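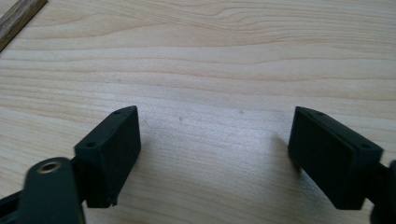
Table top, pale with the grain running lengthwise. Darker strip at the top left.

Finishing a pale table top without it going yellow

gmarikar
Posted 21 March 2004
I have a light table top, bare as far as I can tell, and I want to keep the colour. Previous table had oil-based polyurethane and went the colour of weak tea within a few years. It gets daily use: plates, mugs, a child with felt tips. Options I have looked at are water-based varnish, hard wax oil and soap. Sanded to 240 grit on the underside for test patches. Which would you use, and how many coats?
Gayan

Etwood
Water-based varnish, satin or matt. Four thin coats, light rub with 320 between the first and second, then a grey pad after that. Raise the grain first with a damp cloth and knock it back once dry, or the first coat will do it for you.

K Pringle
Disagree on varnish for a table in daily use. It holds up well until it is scratched through, and then the whole top has to come back. Hard wax oil can be patched. I did a kitchen table with it and have redone one corner twice with no visible join.

Etwood
Clear hard wax oil darkens pale timber the moment it goes on. Fine if you like it, but he said he wants to keep the colour.

K Pringle
There are versions with a little white pigment in them for that reason. Stir the tin properly or the first half comes out clear and the second half like emulsion.

a.manninen
Soap finish. Soap flakes in hot water, left to cool, wiped on with the grain, surplus taken off after a few minutes. Repeat until the surface stops feeling thirsty. My parents' table has had nothing else and is still pale. It marks, and you wash it again.

Irik
Soap and felt tips do not mix. Red wine goes straight in as well.

a.manninen
Some of it comes out with the next wash. Some does not. I would still rather have that than a plastic film.

gmarikar
Thanks. Would the darker piece need different treatment? I would prefer to do both in one go.

Etwood
Same product, but mask the joint and do the dark piece last. Sanding dust from dark timber will get into the open grain of the pale one, so vacuum and don't wipe with a wet rag. Water-based varnish can look slightly cold and bluish over red-brown wood. Try it somewhere hidden.

S. Ekanayake
Nothing on a film finish stops the timber itself changing. Pale woods yellow in daylight whatever is on top. A varnish with a UV absorber slows it. Move the fruit bowl now and then or you will get a ring.

K Pringle
Agreed on the UV. Still not agreed on the varnish.

gmarikar
Test patches are on: varnish, white-pigmented oil, soap. Leaving them 7 days before I put a wet mug on each.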